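## About us

Hi, I'm Finn Lammers, and Skevalix is my small planning office in Marnum. We help laundries, repair shops and other small businesses work out what a robot setup will cost them before they sign for one. We don't sell arms and we don't take a cut from anyone who does.

I started out in purchasing at Steinbach, where I spent 5 years ordering equipment (and a fair amount of time explaining why the budget had run over!). The arms were hardly ever the problem. It was the rails, the spare grippers, the cables, the extra camera, the table everything gets clamped to - all the bits that never made it onto the first quote. On one job they added nearly 40 percent.

So now we begin with your work. Tell us what you need picked up, folded or sorted, and we'll put together 2 budgets, one for a single arm and one for a pair. Soft things like cloth need more trial time than boxes do, so we give that its own line. We plan in 4 stages, and you can stop after any of them and keep the paperwork.

Most of our planning sheets live in Skanex, a costing tool I wrote on my kitchen table and still fuss over every March. Clients get a copy, formulas and all.

If you're only at the wondering stage, that's fine, write anyway. I like those emails best - bring a rough number and a list of what you'd want the thing to handle, and we'll go from there. 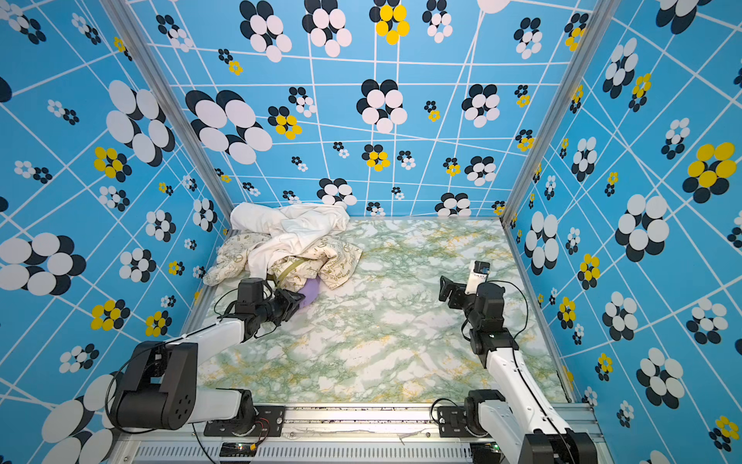

Mornings are the best time to catch me at the office, and the first call is free.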